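Teaching the robot by hand and by remote: FAQ
Rilleck room, desk 4. Updated January 2022. Ask Pin-yu Kuo if it's not covered.
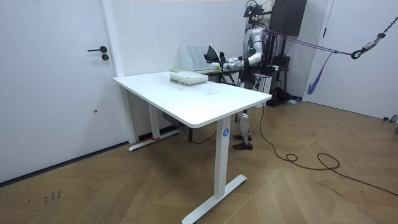 Do I need experience?
No. Half an hour with the headset and gloves first, then short goes. Most people are fine by the second session.

By hand or by remote, which one?
Remote for anything with the whole arm. By hand (moving the arm yourself, motors soft) only for setting start poses. Don't mix the two in one recording.

How slow should I go?
Slower than you think. Jerky grips get binned.

It dropped something. Start again?
Yes. Stop, mark it failed, reset. Keep the failed one, we do use them. Last count was 2,935 good and 77 failed, before the November set went in.

Can I move the desk?
Please don't. Height neither. If it's been knocked, tell Pin-yu before you record.

Where do the books go?
On the white desk, stacked, edges don't have to be neat. Change the order now and then.

And the iron?
Never plugged in, not even for a minute. Back on its shelf when your done.

Do the ropes stay on?
Always, standing or walking. Check the hook before you start and again after a break. Mind the power cable on the floor.

Who stops it if it goes wrong?
Your spotter. No spotter, no session. Let go of the controls and step back, dont try to catch it.

How long is a session?
43 minutes, then swap. Your eyes will thank you.

Where do recordings go?
Wadville folder, under your initials. Not the Dalitmont one, thats full.

Can I watch mine back?
Yes, next day usualy.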